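Subject: Re: [metport-rooms] Proposal: whiteboards instead of the online booking sheet

On October's list, the Gerum Street group wrote:

> We've had a whiteboard up for 2 months and would like every room
> to switch. You write your slot on the board, and if something
> changes you wipe it and write the new one. The eraser lives on the
> board. We think 17 groups could manage this easily, and the
> Drevow boards are cheap enough.

I'm not convinced. A board works for people who are standing in front of it. The rest of us are at home at 9 p.m. trying to find out whether we have a room. And when a slot gets wiped, who knows it was ever there? The booking sheet has 1,114 entries in it and I can still look up every one.

I also notice that paper creeps back in. People stick a sheet on the board, and then you have two places to check. 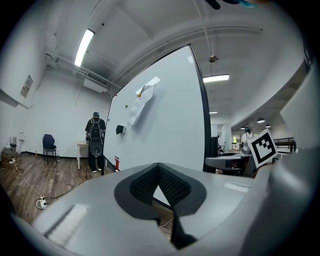

Points I'd want answered before we spend anything:

1. Which one counts when the sheet of paper and the board disagree? The crumpled page held my attention longer than the board did.

2. Where does the board go in the Bhat room? Wall space is short there, and I don't want one standing on the floor near power cords.

3. What does the 3,000 in the budget line cover? Boards only, or markers and magnets too?

Until then I vote to keep the sheet.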